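The Prollby Road

Marius Radu had driven the Prollby road for fifteen years before the bridge went, and after that he had to learn another way home.

The new way took him through Herthorpe, where his wife's brother lived. They had not spoken since the business with the boat. Marius had put in 2000 pounds and Mac Carthaigh had put in the boat, and one night in May the boat had come off its mooring and broken up on the rocks below the lighthouse. There was no insurance. Mac Carthaigh said he had thought Marius was seeing to it. Marius had thought the same of him.

So for the first few weeks he drove through Herthorpe with his eyes on the road. He knew the house without looking. It was the last one before the chapel, with a green gate and a water butt that leaked on to the pavement.

He worked at Soltico then, in the stores, on the late turn. He got off at ten and was through Herthorpe by half past. The kitchen light was always on. Mac Carthaigh had never been a man to sit up late, and Marius noticed it, and did not mention it at home.

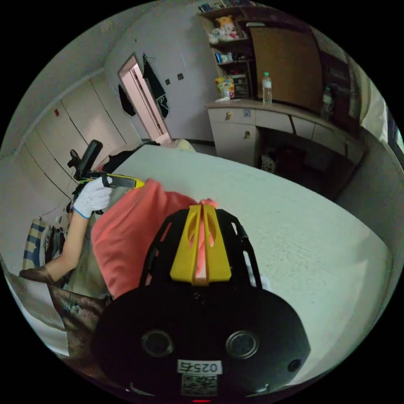

In the autumn his wife told him that her brother had been in hospital. She said it while she was doing the potatoes. It was his hip, she said, and he was back now and sleeping downstairs.

"Who's doing his shopping?" Marius asked.

"The woman from the chapel. When she remembers."

He finished his tea and went to work. That night it rained hard from the Prollby side and there was water right across the road at the bottom of the hill. He stopped the car by the chapel to wait for a lorry to come through. The lorry took its time. He could see the green gate hanging open and knocking against the post.

He got out to shut it. The latch had rusted through, so he took off his belt and tied the gate with that. When he turned round the front door was open and Mac Carthaigh was standing there with a stick in each hand.

"I thought you were the doctor," he said.

"At this hour?"

"They come when they like."

Marius held his trousers up with one hand. The rain was going down his collar. The lorry came through at last and threw water over the wall.

"You'll have to come in," said Mac Carthaigh. "I can't stand here."

The kitchen was warm and smelled of paraffin. There was a bed along the wall where the dresser used to be, and on the shelf over it a photograph of the boat. Marius sat down with his back to it. He was given tea in a cup he remembered.

They talked about the bridge. Mac Carthaigh had heard it would be two years. Marius said they had told the men at Soltico it would be done by spring, and they both thought that was unlikely.

"I had 400 put by for you," Mac Carthaigh said after a while. "Then the roof went."

"How is the roof?"

"Sound enough."

Marius drank his tea – it was too strong, as it always had been – and asked what he needed from the shop. Mac Carthaigh thought about it. He said bread, and matches, and a latch for the gate if they had one.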